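Teaching by hand, allegedly

My cousin rents out two furnished flats and has been told, by a man at a trade evening, that a robot will be turning them over for her by next December. She asked me what I thought. I said I'd go and watch some of the teaching, which Onyekachi Nnaji kindly let me do one afternoon at Mornton.

The method is simple to explain. A person steers the arms remotely, doing the chore over and over, and the recordings go into a system called Lellico, which is meant to pick up the habit. The bedroom work is 300 recordings. I sat through 42 of them and drank a lot of tea.
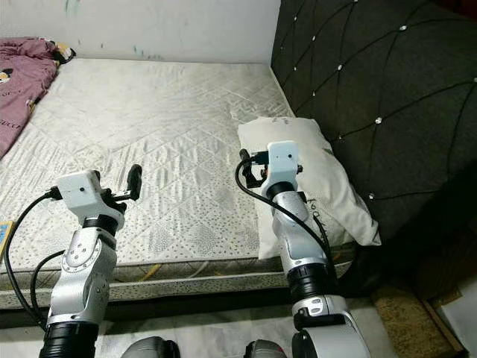
My doubts are about what gets taught. When I strip a bed I'm making small decisions all the time, most of them with my fingertips, and the person at the controls hasn't got fingertips over there. They've got two grippers, one plainly with two fingers. Look at a bare mattress with smudges over towards the pillow end. I'd rub one with my thumb and know whether it needed a cloth or a proper scrub. And a pink blanket piled up in the corner could be folded, shaken or put in the wash, depending on whose house it is. Onyekachi says the operator's choices carry all that. Maybe. I think they carry what the operator did, and the why stays in the operator's head.

I asked what happens with a different bed. "We record a different bed," he said, which is a fair answer and also my whole complaint.

The floor-level jobs bothered me more. Reaching down into things is awkward even for me, and judging depth through a screen is a skill of its own. I had a go for five minutes and came away with a sore neck and a good deal of respect for the operators.

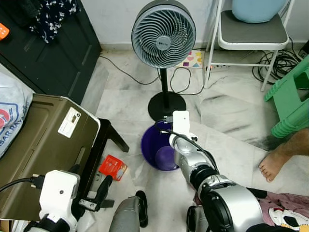 What I told my cousin

Keep the cleaner. Cluter, the firm the man was selling for, quotes a success rate but wouldn't tell me what counted as a success. I'd want to see it in a flat it hasn't been taught in — hers, for instance — with no one at the controls. If they agree to that I'll go along and write it up.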